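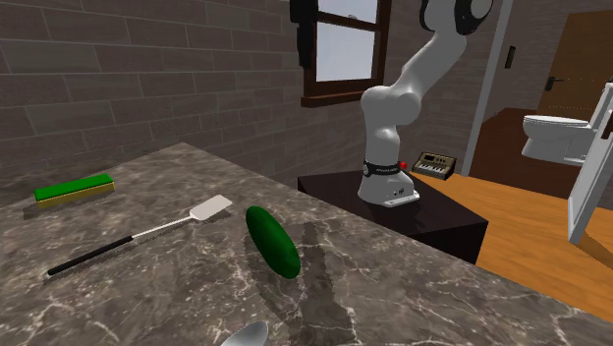

Cahier d'atelier, novembre, reprise à 14 h

Joints de silicone, suite. Le lot Kravets est arrivé ce matin et j'ai refait les trois éprouvettes ratées la semaine dernière. Même protocole : support dégraissé, cordon de 6 mm, lissage dans les cinq minutes, puis repos à l'abri des courants d'air. Pour le plan de travail de Doltville on reste sur un gris moyen, parce qu'un marbre gris à veines blanches et pâles comme celui du rendu supporte mal le blanc pur - le joint se lit comme une veine de plus, mais toute droite. Stefaniia préfère le translucide. J'ai collé les deux échantillons côte à côte sur la chute, à regarder demain à la lumière du jour.

Adhérence : éprouvette 1, décollement net au bout de 43 heures. Éprouvette 2, rien. Éprouvette 3, petite bulle en bout de cordon, sans doute la cartouche mal purgée. La 1 avait été nettoyée avec l'ancien chiffon, donc je ne la retiens pas. À refaire avec l'alcool neuf.

Baltazar a mesuré la chute de contrôle, côté long : 137 cm en haut, 137 en bas. L'équerrage est bon. Le chant arrière demande encore un passage au grain 3 000, à l'eau, sans appuyer. Il reste une trace de disque à gauche qu'on sent à l'ongle mais qu'on ne voit presque pas.

Question de Senyo sur l'hydrofuge : une couche ou deux ? Sur la pierre de Lurkitz on en avait passé deux et la seconde avait laissé un voile, repris ensuite à la main pendant toute une matinée. Je propose une seule couche, essuyage au bout de dix minutes, puis test à la goutte le lendemain. Si l'eau fonce la pierre, on en remet.

Test au citron et au vinaigre sur la chute non traitée : mat au toucher après un quart d'heure pour les deux. Le client doit le savoir avant la pose, je l'ajoute à la fiche d'entretien. Pas de côté abrasif d'éponge non plus sur le poli, même mouillé.

À commander : lames, ruban de masquage 25 mm, deux cartouches réf. 111. Roksolana passe chez le fournisseur en fin de journée.

Le tuyau de la scie à eau fuit de nouveau au raccord. Collier resserré, à surveiller.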